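Play kitchen: what to do when a cutting board lives on top of the stove

Home > Toys and Playrooms > Play kitchens
Asked by Rekha Semwal
Sep 28, 2018
916 views

We have a play kitchen with a gray stovetop set into a wooden counter, with a toy sink next to it. The problem is counter space. There isn't much of it near the sink, so the toy cutting board ends up laid across the right side of the stove, and the plates end up on the board. 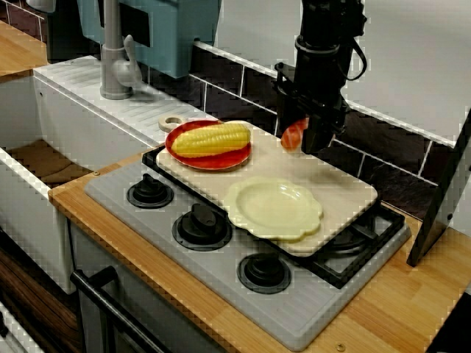
The corn on the red plate, the flower plate in front of it, and the board across the stove.

My daughter is four and my nephew is six. She says the board is where you put food after it is cooked. He wants the burners clear so he can use the pans. Most of the arguments in the playroom start there. I have tried moving the board to the floor and she brings it back.

The board is longer than the space it sits on, so part of it hangs over the black grate at the front. I don't know if the grate will bend if they lean on it. The unit was secondhand and came without instructions. The seller thought it was an Okiler but I can't find a label.

What I would like to know:

Is there a way to stop the board from sliding that doesn't ruin the stovetop?
Should I get a smaller board, or a separate table for serving?
How much play food do other people leave out? We have 23 pieces and most of them are on the floor by dinner.

Thanks in advance.

Trinidad Manzano
Member since 2016

I ran a home daycare for 10 years and had three different play kitchens in that time. I'll take these in order.

Sliding. Use rubber shelf liner, the kind with holes in it. Cut a piece a little smaller than the board and lay it between the board and the stove. Don't glue it. It washes in the sink. I would stay away from double-sided tape on gray plastic. I used it once on a toy microwave and the spot stayed sticky and collected dirt for as long as we owned it.

The grate. Lift it out if it comes out, and look at what is under it. If it sits on solid plastic it will take a child's hand with no trouble. If it only rests on a few small tabs, I would set the board farther back so there is no weight at the front edge.

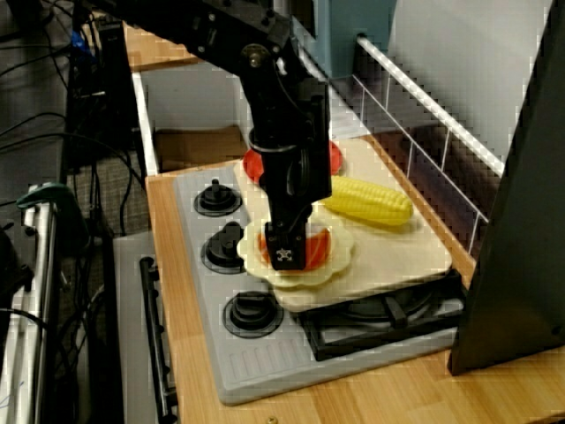

Board or table. I would keep the board you have. Children this age want to plate food right next to where they cook it, and a table across the room will not get used. What worked for us was a rule that half of the stove is for cooking and half is for serving. Your board is already on the right side, so the left can be his. Put a strip of painter's tape on the wooden counter in front to show where the line is. Painter's tape comes off wood cleanly if you change it every couple of weeks.

Also give each child one plate. With one red and one flower-shaped you don't have to label them. When both plates are on the board there is no room for a third, and that keeps the pile down.

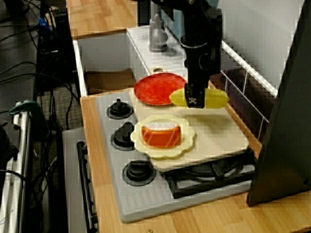
Amount of food. I left out 16 pieces for a group of five children and that was plenty. For two I would go lower. Keep the rest in a box with a lid and swap some every other week. Bigger pieces such as corn and the fish get played with the most, in my experience. The small ones get lost under the furniture. I wouldn't buy more until you have tried this for a month.

Narendra Prajapati
New member

Get a smaller board. We bought the Sakora one and it fits on our stove with space left over. I don't remember the price.

Our kids fight over the oven door, not the stove, so I can't help with that part.

Elaine Camargo
Member since 2012

I agree with the shelf liner and disagree about the tape line. My two moved the tape. What we did was take turns with a kitchen timer. One cooks, one is the customer, and the customer has to order something. When it rings they switch. The cook is allowed to have the board wherever they like.

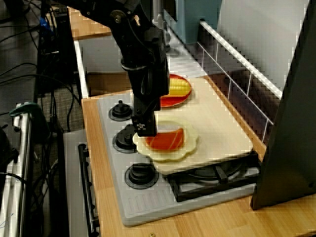 The ordering part matters more than the timer. If the customer asks for fish, the cook has to find the fish, put it on a plate and bring it over, and then the food isn't just getting dumped out of the box. We made a menu out of an index card with drawings on it. Ours has soup, corn, fish and "surprise."

For cleaning the board and plates, warm water and dish soap is enough. Don't put them in the dishwasher unless you know what they are made of. I warped a whole set of toy cups that way. If the grooves on the front of the stove get dirty, an old toothbrush gets into them.

Reply from Rekha Semwal

Thank you all. I cut some liner this morning. The grate does lift out and there is solid plastic under it, so I am leaving the board where it was. I will try the menu first and then the tape if we need it. Narendra, do you know how wide the Sakora board is?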